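Section 4: Packing the hot pot box

If you've come straight from Section 3 you should have your list printed and your board wiped down. If you skipped Section 3 (I know some of you do), go back and at least do the wiping, since soup base gets on everything and a greasy board will smear the next thing you put on it.

I wrote this part for the Brendari kit, the one with the small open-front carton. The bigger Hastitz carton packs much the same way, only you'll have 300 grams more to play with before the postage jumps. Tapio Saarinen packed the November orders from an older version of these pages and sent me a long list of grumbles, so steps 3 and 6 are new.

4.1 Before you start

1. Fold the carton and tape the bottom seam. Leave the front flap open and turned toward you.

2. Lay the food packets flat on the board. Don't pile them up yet! You want to see the front of each one.

3. Press each packet gently with your palm and run a thumb along both ends. If you feel oil, go to 4.3.
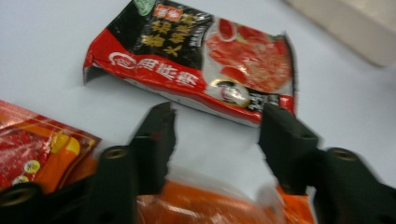
Soup base is what I check first and what I fuss over most. The foil kind is full of oil and spices, and it does not like being bent in the same place twice. Look at both ends as well as the front – the black and red packet up there has one end folded over and a ragged-looking edge at the other, and with an edge like that I'd always stop and feel for a leak before it goes anywhere near the carton. A ragged edge on its own is no reason to throw a packet out. Plenty of them come off the roll that way. If you can't read the flavor name, match the characters on the front against the sheet in the back of this guide, and please don't go by color, because I've mixed up mild and extra spicy doing exactly that and I heard about it for weeks.

4.2 Filling the carton

4. Stand anything round or tall in the carton first, against the back wall.

5. Slide the pouches in beside it, fronts facing you. They can lean out over the flap a bit at this stage, you'll straighten them later.

6. Put the flat packets in last. Hold them by the sides and keep your fingers off the crimped seal at the end. This is where most of Tapio's splits came from.

7. Check everything off against your list, then write the order number on the flap. Mine was 2,677 this morning, so use a thin pen, there isn't much room.

8. Close the flap and give the carton one slow tilt each way. If you feel things sliding, tuck in some crumpled paper.
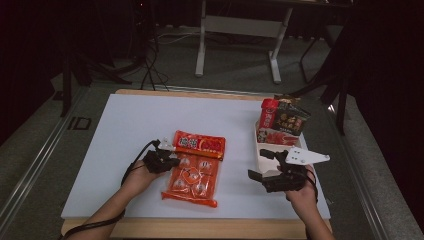 Orange-red packet flat on the board, open carton at the upper right.

Note: If you pack on the floor like I do, use a tray under the board. A tray with a lip catches the little things that roll off, and you can drag the whole lot out of the way when somebody needs to get past.

Caution: Don't cut outer bags open over the carton. Scissors and soup packets are a bad mix. Open them somewhere else and bring the packets over.

4.3 If a packet leaks

Put it in a zip bag right away and wipe the board with dish soap and warm water. Plain water just moves the oil about. Wipe the neighboring packets too, then dry them well or the tape won't stick to anything they touch. Write the leak down on the Floveris sheet (row 137 onward is free) with the flavor and which end it came from. Oskari Koskela goes through the sheet and sorts out replacements, usually within 2 days.

Sealing and labels are in Section 5.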